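Stilterley Allotment and Garden Society
Minutes of the general meeting, Sat 14 November, Kemton Hall, back room

The meeting opened late, the key to the back room being on the wrong ring again. Apologies were received from several members, one of whom then arrived.

**1. Minutes of the September meeting**

Accepted, after the word "compost" was replaced by "manure" in two places. The member who asked for this wished it recorded that there is a difference. It is so recorded.

**2. Water**

The standpipe on the lower path still drips. Mulligan Plumbing has quoted $170 to replace the tap and has declined to quote for "looking at it." A member offered to do the job with tape. The meeting recalled the last time and voted to accept the quote.

Water will be shut off for the winter after the first hard frost. There was a long discussion of what counts as a hard frost.

**3. Dates for next year**

The seed swap stays in early spring. The work day moves to June so that it no longer falls on the same weekend as the Bitex street fair, which has better food. The open day was proposed for the second half of August, then the first half, then the second half again.
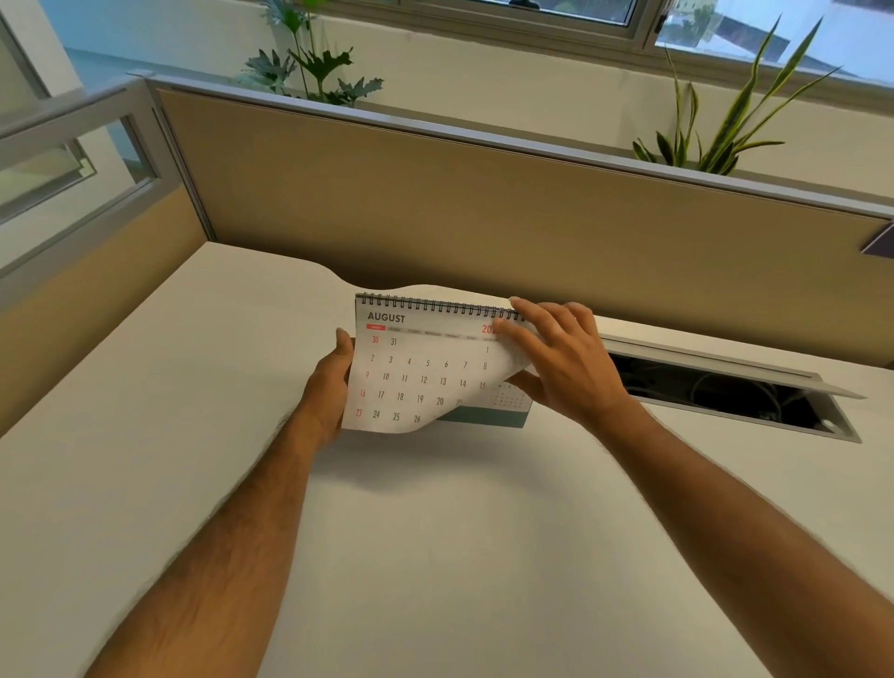 A vote was taken and the second half won by 2. Those in favor of the first half asked what happens if the tomatoes are over by then. They were told to grow later tomatoes.

Rent notices will go out in September as usual, and will be ignored until October as usual.

**4. The hedge**

Plot 39 reports that the hedge on the Kemton side is now taller than the shed. Plot 39 would like it cut. The plot next door likes the shade and would not. Both plots were invited to discuss this with each other, and both said they had.

Agreed: the hedge comes down to shoulder height before the end of winter. Whose shoulder was left open.

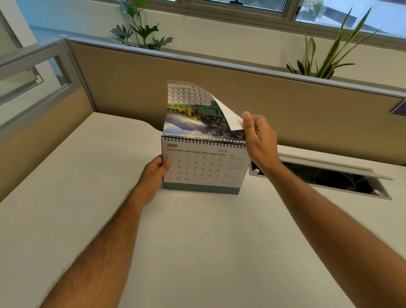 *June 2026.*

**5. Money**

The society has around $300 in hand before the plumber is paid. A request for a second wheelbarrow was put off. A request to pump up the tire on the first wheelbarrow was passed with no votes against.

**6. Any other business**

- The gate must be shut. The sign saying so has been propping it open.
- Someone is leaving zucchini on other people's plots. Please stop.
- The lost trowel from the spring has been found, in the lost property box.

The meeting closed when the hall was needed for choir practice. Next meeting in the new year, same room, key permitting.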